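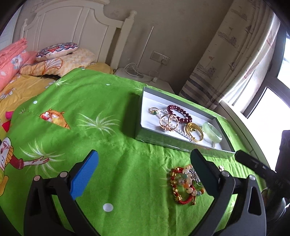 Buy the fingers before you buy anything else, was the first reply to our budget post, and it came from someone who had spent a whole equipment allowance on arms and had nothing left for what goes on the end of them. We have taken this to heart. The arms can wait until next year, when there may even be money.

The bracelets and the jewelry box are our sorting job, the one every vendor on the shortlist gets asked about. It sounds easy on the phone. Beads, small charms and a chain or two in one heap on a bedsheet, with an open box to put them in, and you would be surprised how fast a sales call moves on to the subject of cardboard cartons.

Notes for whoever holds the checkbook:

Finger pads. One blue and textured, one dark gray, on the same gripper. Pads are a consumable, like printer ink, and we have entered them that way. The plan allows for 50 in the first year. Finance asked whether we could wash them.

Grippers. We are asking for 2 more hand-held units, and Kerkon quoted 20 working days for delivery. Bitar quoted less time and more money. Lastari sent a very handsome brochure.

Spare screws. There are four on each jaw that you can see without picking the thing up, and they are all small. A bag of extras goes on the order now, while it still costs less than the shipping.

Work surface. The proposal from Mamport included a height-adjustable bench with a matte top, plus a mat to protect the matte top. The bright green sheet with the cartoons on it did not appear in their catalog. It stays on our list at a cost of zero — the only line that was approved without a meeting.

Test objects. Beads are cheap and we have budgeted 177 dollars for more of them. Jade and pearls were struck out in the April draft, so the next batch will be glass and plastic.

Quotes are due back Thursday. The arms are on page two, in pencil.

Recent galleries
What a Spare Battery Really Costs
Shelving, Before and After
Lease or Buy: The Cart Question
Cables We Have Paid For Twice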